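About Brisico

Hi, I'm Kenna Drummond, and I run Brisico, a small nursery and seed business that does one thing: unusual fruit for people with ordinary yards. Quinces, medlars, pawpaws, serviceberries, a couple of hardy kiwis, and whatever else has survived me long enough to earn a spot on the list.

I started with a medlar. My neighbor across the road, Bohumila Tichý, had one leaning over her fence and every fall she'd hand me a bag of these brown, squashy little things and tell me to wait. I didn't wait the first year and I regretted it (a hard medlar will dry your mouth out like chalk). The second year I left them on straw in the pantry until they went soft, and oh my goodness. Spiced applesauce, dates, a bit of wine! I asked for a cutting that same week, and then I asked for seven more.

Those cuttings went onto quince rootstock in my garage. Five took. I sold two of them, gave two away and kept the last one, which still stands by the gate and gets far too much attention from visitors. 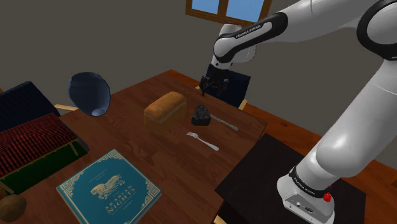 Bohumila was my teacher for everything after that. She showed me how to cut scions in January while the wood is fully dormant, how to wrap them in damp paper and keep them in the fridge well away from the apples, and how to hold a grafting knife so I'd still have thumbs at the end of it. She let me work on her old trees before I was allowed near the good ones.

We moved out of the garage when the pots reached the kitchen door. Our home now is a long, slightly sloping field we call Driltimlow, after the lane it sits on, and we grow about 2,000 young trees there at any one time. The soil is heavy clay at the bottom and much lighter at the top, so the pawpaws and quinces live low down and the figs get the warm bank. I've lost trees to voles, late frost, a burst pipe and one very bad decision about mulch. I write all of it down, and you're welcome to ask.

What you can buy from us: bare-root trees in winter, potted trees the rest of the year, scion wood for people who graft their own, and seed of the kinds that are worth growing from seed. Pawpaw seed must never dry out, so we pack it in damp moss and ask you to put it straight in the fridge. Our own pawpaw line is called Steltska, and it ripens early enough for short summers. It's smallish and a little seedy, but the flavor is all custard and banana and I'm so fond of it.

We also sell jam, in a very small way. The quince one is called Jurčo and we make 500 jars a year, and when they're gone they're gone. 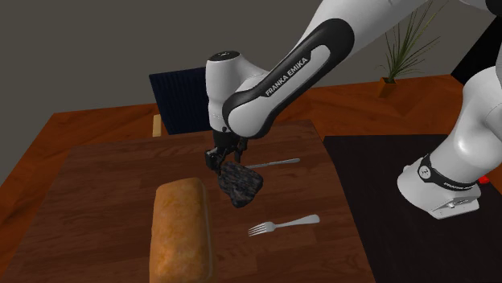 Bohumila thinks I should stop making jam altogether and sell the quinces whole, because people ought to learn to cook one themselves, and she says that anyone who can wait for a medlar can manage to peel a quince. She may have a point, they're hard as a doorknob but they do give in after an hour on the stove. So from this fall there will be boxes of fresh fruit at the gate as well. The jam stays!

If you'd like to visit, please write first so I'm not up a ladder at the far end. We're happy to walk you around, talk about your soil, and tell you if a tree isn't going to like your yard. Bring boots. Dogs are fine on a leash, and there's a tap by the potting shed.

Orders for next winter's bare-root trees open on 14/08/2026. Pawpaws go first, so put those at the top of your list.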